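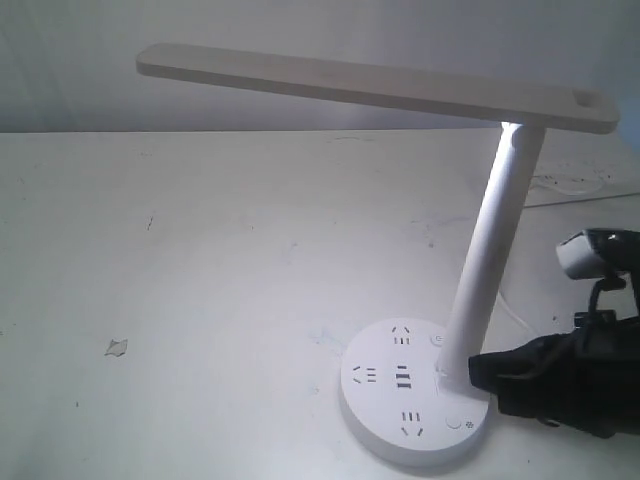

Brernley open day – who went? Lamp demo thread

cordwinder40
Went Saturday, the 22 April 2023 one. Got there late, parking a mess. Caught most of the lamp demo. Arm goes for the base of a desk lamp, the kind with outlets in the base. Black gripper, light on. Liked it more than I expected. Anyone else?

m_halloran
Was there for the morning one. Bit underwhelmed tbh. Forty minutes in line for a lamp.

cordwinder40
Fair. But white lamp on a white table, white wire trailing out the back? Cameras hate that. I've spent whole weekends on worse results with a darker object.

m_halloran
Table was scuffed to heck, plenty for a camera to hang on to. And they had that little sensor box right up over the gripper. Not exactly blind.

pintuck
Which button was it going for? I was stuck behind a tall guy. There's two on the base, one by the pole and one nearer the front.

cordwinder40
Power one, by the pole. Analyn Cruzado was running our session and said the front one is touch and they're leaving it alone til August. Rubbery fingers and touch buttons don't get along, her words more or less.

m_halloran
So the light was already on and the arm was shoving on the side of the base. Thats a push test, not a button test. Somebody tell me the difference between that and my cat.

pintuck
lol

cordwinder40
In our session they did it in two parts. Brace on the side of the base first, then reach. If you don't brace, the whole thing skates when you press down. Makes sense to me.

m_halloran
Or bolt the lamp down. Cirkix did that at theirs last year and got through the whole list before lunch.

tl_bench
Tươi Lại here, I helped on the Brernley table. Bolting it down would make it easier, yes. We don't want to, people don't bolt their lamps. Count for the day was 130 tries, I'll post the pass rate when I've gone thru the logs. The morning was worse than the afternoon, so m_halloran you saw the bad half, sorry.

m_halloran
ok thanks for straight answer. What was wrong in the morning?

tl_bench
Glare mostly. The strip under the head is bright and the top of the pole washes out, so the pole estimate drifts. We turned it down a notch after lunch. Also the gripper cable snagged once.

pintuck
Is the Tô software what you're using for the planning or is that only on the Bramedeo arm in the other room?

tl_bench
Only the other room. Ours is plain scripts.

pintuck
Huh. Other room was packed, never got in. Did anybody?

cordwinder40
Stood in the doorway for 2 minutes. Couldn't hear a thing – loud fan or something.

m_halloran
Still say bolt it down for a public demo. Do the hard version at home. Half the people in my group left before it even finished a try.

cordwinder40
Disagree, I'd rather see it miss. But yeah the line needs fixing. Numbered tickets or whatever.

tl_bench
Tickets are on the list for August. Log post coming this week if I get the time.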